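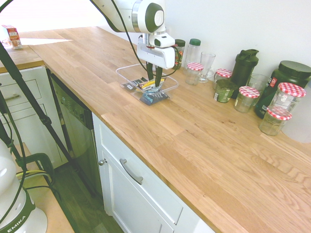

The pitch for home robots has not changed much since I started writing about them. Give it a few years, they say, and the arm will put the groceries away. So I spent two days in October with a group in Clamadville that is trying to get one to do just that, in a kitchen, with snack bars.

The project is called Birau. The software is their own, and the arm is a Franka Emika on a base that takes up a good part of the floor. I asked what it could do by now. Move a bar in or out of a plastic bin, I was told, provided the bin is where it should be.

Their log for the month lists 578 tries. The group calls 80 percent of them good, but a bar that lands half under another one gets counted as good too, and I would not count it. Wrappers are a nuisance. They shine and crumple, and two of them lying across each other can look like one thing to the software.

Then there is the setup. It took 50 minutes on the first morning, and 17 on the second, when a cable had been left in place overnight. I can put away a week of shopping in less than that – and I don't need a tripod.
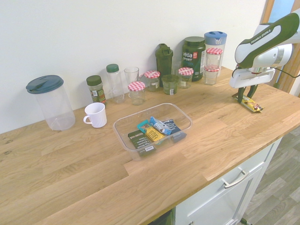

Why practice on snack bars and not on something harder, like the jars?
They are cheap, they come in plenty of colors, and a dropped one does no harm. A dropped glass jar ends the day's work.

Cherkaoui, the shared workshop across town where the group builds its spare parts, has a waiting list for its printers, so a cracked finger mount can cost a week. The group wants to try mugs by spring. I asked to see the plan for mugs and got a page of notes, most of it on handles.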